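Search this forum Go Advanced search

Butcher block top and plastic food boxes: do you keep them or toss them?

Posted by plavano_jabari, October 14, 2005

OK so I'm finally getting serious about the plastic container situation and I want opinions before I get rid of half of it.
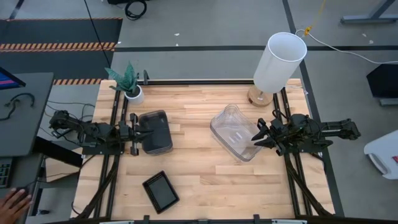 My wife says I have a problem and she may be right. We moved into a smaller place over the summer and I kept every single food box we owned, the clear ones, the dark tinted ones, the weird long one that came with a roast chicken. The cabinet can't take it. Everything ends up out on the butcher block and then there's nowhere to roll out dough.

Here's what I can't decide. Clear boxes, I can see what's in them, great, but they look terrible after a few rounds of chili. The tinted ones hide stains really well and then I forget there's soup in there for two weeks. If you had to pick one kind and stick with it, which would it be?

Jabari Obura

---

gwawr_h wrote:

Clear, every time! I had the dark kind for years and I threw out so much rice. If I can't see it I don't eat it, I know that about myself. For the stains, rub a little oil around the inside before the tomato stuff goes in. Works on most of mine (not the cheap ones, those are doomed).

---

CsabaK wrote:

Going to disagree with Gwawr. Put a piece of masking tape on the lid, write the date, done. I've used tinted boxes since college and I lose maybe one leftover a year. Clear ones go cloudy in the dishwasher and then you have a cloudy box that ALSO shows every stain.

I'm more interested in the table. Are you oiling that wood? I did 30 days of mineral oil on mine when it was new, a thin coat every night, and water just sits on top of it now.

---

plavano_jabari wrote:

Thirty days?? I did it twice and called it good. Is that bad?

The tape thing I've tried. The tape comes off in the freezer and then I've got a mystery box plus a piece of tape stuck to the peas.

---

Margit Halász wrote:

Twice is fine to start, then once a month or whenever it looks thirsty. Csaba goes overboard, sorry Csaba. My top is going on 11 years and I do it when I remember.

On the boxes I think you're all asking the wrong thing, it's the SHAPE that matters. Go through them and keep only what nests. I did mine last November and went from 42 boxes down to nine, and I haven't missed one of them. Color never came into it. The round ones went first, they waste the corners of the fridge.

---

gwawr_h wrote:

Margit, nine! I'd be washing up three times a day. How many people are you feeding?

---

Margit Halász wrote:

Two and a dog, so OK, that's fair.

---

anitha.p wrote:

Has anyone tried the Skostix ones with the clip lids? I got a set at Hamdy for $30 and I like the boxes a lot but the lids are a pain, the clips fight you. I use the bottoms for dry beans and put a plate on top lol.

Also Jabari, completely off topic, is that a spider plant or a snake plant or what? I like the stripes and I need something for my counter that I can't kill.

---

plavano_jabari wrote:

Ha, no idea, it was my sister's and it came without instructions. I water it when I water everything else.

I'll look at the Skostix at the weekend. Clips don't bother me as long as it doesn't leak in my bag, I carry lunch on the bus.

---

CsabaK wrote:

I do NOT go overboard. Margit has seen my countertop and she asked me which oil I used.

For lunch on a bus get the Plostport with the rubber seal. A bit pricier but I've had mine upside down in a backpack with curry in it and I still own the backpack.

---

Margit Halász wrote:

I did ask which oil. I was being polite.

---

anitha.p wrote:

Do the Plostport ones come in clear? I'm with Gwawr on this, I need to see the food or it doesn't exist.

---

CsabaK wrote:

Mine is dark gray. I think there was a clear one next to it on the shelf but don't hold me to that.

---

plavano_jabari wrote:

OK, plan for now: everything without a lid goes, then everything that doesn't stack. I'll keep both colors until I see what's left. If I find more lids than boxes I'm coming back here to complain.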